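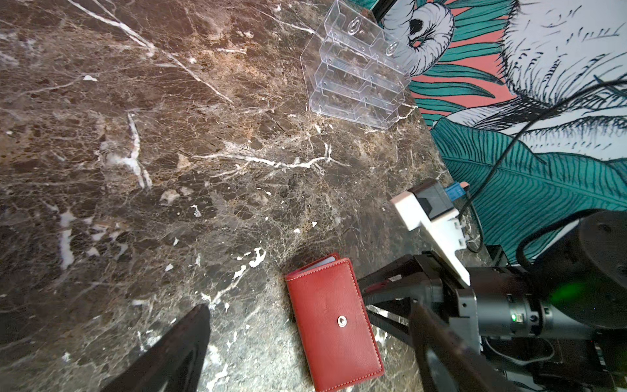

4.2 What the permit counts can and cannot show

The case for the Hondon travel permit rests mostly on one claim, repeated in nearly every public statement about it: once a permit was needed to enter the district, fewer people came in. We do not dispute that road traffic into Hondon fell. We doubt that the permit deserves much of the credit, and we doubt more strongly that the application records can settle the matter either way.

The first problem is timing. The permit took effect on 15 March 2021, by which point restaurants, indoor sports and most in-person services in Hondon had already closed. A resident of Abernathy who used to drive over for dinner had no dinner to drive to. The program's own evaluation, prepared by Lakmal Liyanage, treats the weeks before the permit as "normal travel" and the weeks after as "controlled travel." This is a generous reading. Both periods fall inside the same set of closures, and the earlier one includes a school break. Any comparison between them picks up the break as well as the permit, and the evaluation makes no attempt to pull the two apart.

The second problem is what an application measures. The Gumunis system, which handled the online forms, logged a record each time a form was submitted. It did not log whether the trip took place, and it did not link repeat applications from the same person. Someone refused in the morning could apply again in the afternoon under a different travel reason and appear as two travelers, one of them turned away. The refusal rate, widely quoted as a sign that the scheme had teeth, is therefore a rate of refused forms. How many people stayed home as a result is unknown. Rolten, the contractor that ran the checkpoints, kept its own tallies of vehicles stopped, but these were never matched to permits and the sheets for the smaller roads are missing.

Our interviews give a less tidy picture. Of the people we approached in the two towns, 235 agreed to talk about their travel during the permit period. Many described the form as confusing, and a fair number said they had simply not filled it in. Some took back roads. Others drove through the main checkpoint and were waved on. We do not want to lean too hard on these accounts — people have reasons to play down rule-breaking and, after the fact, reasons to brag about it — but they are hard to square with the evaluation's assumption that travel without a permit was "close to zero."

Paper forms deserve a separate note. They were offered to residents without internet access and were meant to be picked up at pharmacies and the town library, then handed in at the same place. Clear tiered holders like the one in Figure 2 would have suited the job well enough, though respondents more often remembered asking at the desk. Completed forms were typed into Gumunis in batches, and the entry date was saved in place of the date of travel. The weekly chart in the evaluation shows a sharp rise in June that its author reads as growing public trust in the scheme. A backlog of paper forms being cleared would produce the same rise. We asked for the batch records and were told they had not been kept.

Supporters of the permit have a fallback argument, which is that a rule can discourage travel even when it is poorly enforced. This may be true. Several respondents told us they put off visits because they were unsure whether they qualified, and uncertainty of that kind would leave no trace in the application data. Yet the same argument makes the scheme nearly impossible to fail. If applications are low, people were deterred; if applications are high, people complied. A claim that survives every possible result should not be used to justify renewing the program, and it was used in exactly that way.

There is also the matter of who bore the cost. The four travel reasons accepted on the form covered paid work, medical care, funerals and legal duties. Unpaid care was left out. Respondents who looked after a parent or grandchild across the district line told us they chose "medical care" and hoped for the best, while shift workers with an employer's letter had little trouble. The evaluation does not break down refusals by stated reason, although the form collected it. We see no good explanation for that omission.

Figure 2. Clear acrylic tiered organizer on a dark brown marble countertop.

A fairer test would compare Hondon with a district that had the same closures and no permit. Abernathy is the obvious candidate, but so much of the traffic in question started there that it cannot serve as an independent comparison. The next section looks at fuel sales and school attendance as rough substitutes, with the warning that neither was collected for this purpose.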